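Why Does Stuff Stick? The Sneaky Science of Friction

Try this right now. Put your palms together and rub them back and forth as fast as you can. Keep going... keep going... okay, stop! Your hands got warm, didn't they? You just made heat out of nothing but rubbing, and the thing that did it is called friction.

Friction is a force that shows up when two things touch and one of them tries to slide past the other. It pushes back against the sliding. It works on your sneakers, your pencil, your bike brakes and the book that stays put when you tip your desk a tiny bit. You can't see it, but you use it all day long!

Bumps you can't see

Run your finger along a kitchen counter. It feels perfectly smooth, right? Now imagine you could shrink until you were smaller than a grain of dust. That smooth counter would look like a country full of hills and valleys. Almost everything is bumpy if you get close enough, even glass.

When two surfaces press together, the hills on one touch the hills on the other. They catch and snag, and in the spots where they are pressed very close they even cling to each other a little. To slide, you have to pull all those tiny spots loose. The harder the two things are squeezed together, the more spots touch, and the more friction you get. That's why a box full of books is so much tougher to push than an empty one.

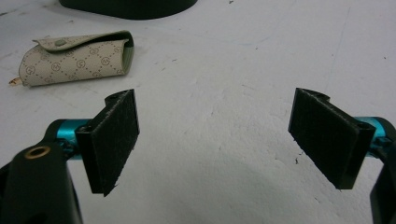
Joelle Farah

Rough and smooth are only part of the story. What a thing is made of matters too. Rubber is a champion gripper because it's soft and squishes down into the little valleys. Ice is the opposite - it has a super thin slippery layer on top, almost like water, so your boots have very little to hold on to. Whoops!

Starting is the hard part

Have you ever helped push a heavy couch? You push and push and it won't budge, and then all of a sudden it goes, and keeping it going is easier. Scientists have names for this. The friction that holds a thing still is called static friction. The friction on a thing that's already sliding is called kinetic friction (say it "kih-NET-ik"). Static friction is usually the stronger of the two.

Friction in your own body

Look closely at your fingertips. See the swirly lines? Those ridges help you feel textures, and they help sweat drain away so your fingers can keep their hold on things.

Geckos have an even better trick. The bottoms of their toes are covered with hairs so fine that each one splits into hundreds of tips. The tips get so close to a wall that they cling to it, and the gecko can run straight up a window. No glue at all!

Make a friction ramp

You'll need a big hardcover book, a ruler, a coin, an eraser, a wooden block and an ice cube.

Line up your four things along one short edge of the book. Slowly lift that edge. Watch carefully and write down how high the edge is when each thing starts to slide. Which one goes first? Which one hangs on the longest?

Now tape a dish towel over the book and try again. (Get a fresh ice cube if yours has turned into a puddle.) Did the order change? Then try a sheet of sandpaper, or foil, or the shiny cover of a magazine. Guess before each test - guessing wrong is half the fun!

Words to know

Force: a push or a pull.
Friction: the force that pushes back when things slide against each other.
Static: not moving.
Kinetic: moving.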